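Family & Home / Growing Up
Print this article | E-mail this article

The Town That Borrows Its Toys

The toy library in Elanness opens at four in the afternoon, and at ten minutes before four there is already a line of strollers on the ramp. I have lived in this town for six years, and for the first two of them I believed that this line was for a dentist. There is no big sign. There is a blue door, a bell, and a paper in the window which says that puzzles must be returned with all their pieces.

In the country where I grew up, toys were a private matter. You had yours, your cousin had hers, and when you became too old they went in a box under the bed. So the idea of borrowing a toy was strange to me. A book I can understand. You read it, you know how it ends, you bring it back. But a toy does not end, and I was afraid my daughter would cry every second week when we had to return something.

She cried one time, for a wooden garage with an elevator. Then she understood the system better than I did.

The system is simple. A family pays 104 dollars for the year and can take home four things at a time for two weeks. The collection has 622 items on the list, from baby rattles to a croquet set with a mallet that was repaired with green tape. Each item has a number, a cloth bag and a card, and on the card is written everything that should be in the bag. When you return it, you and the person at the desk empty the bag and check the card together. With a tea set this takes one minute. With the farm it takes much longer, and the people behind you in the line sigh.

What do the children want? I expected the expensive things, the train tracks and the big marble run. These do go out, mostly before school holidays. But the thing with the longest waiting list is play food and everything that belongs to a kitchen. There are five kitchen sets, and in winter I have never seen more than one of them on the shelf. Children between two and six want to cook. They want to cut, stir, pour and serve, and they want an adult to sit down and say that it is delicious.

My daughter served me soup for a whole November. It was a soup of buttons, and later of chestnuts, and I was not allowed to leave until I had finished.

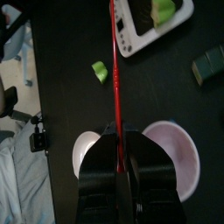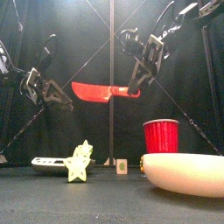
According to one mother in Saltis, the lending is good but the cleaning is not taken seriously enough. She wrote to this magazine that kitchen toys are put in the mouth more than any others, and that she washes each set when it arrives at her house and again before it goes back, in warm water with dish soap, and dries everything overnight on a towel. She would gladly pay more each year if a library did this for her.

I brought her letter to the desk in Elanness. They agree with her on the washing, less on the money. Everything there is wiped when it comes in, but a full wash of each set would need a second sink and another afternoon. Raising the fee would lose them the families they most want to keep.

Other towns have found other answers. Skovance, on the far side of the river, charges nothing but asks each family to work two shifts per year, and washing is a part of the shift. They have close to no waiting list for kitchens, as they decided to buy no board games at all and put the money there. Kruger has gone the opposite way. It started with a donation of 200 games from a café that closed, and the members now are half of them grown people without children. I visited on a rainy evening and nobody under thirty was in the room. They were very quiet and very serious, and someone had brought a cake.

I asked at all three places what gets lost. Dice, they said in Kruger. In Skovance it is doll shoes. In Elanness they opened a drawer for me, full of parts that came home in the wrong bag – puzzle corners, a small ladder, the roof of something. They keep them all, in case. Twice a year the drawer is emptied on a table and families come to look for what they miss.

Our own garage, the one she cried for, came back to us this spring. She is eight now and she took it for her little brother, she told the desk. He was allowed to use the elevator on the second day.

Print this article | E-mail this article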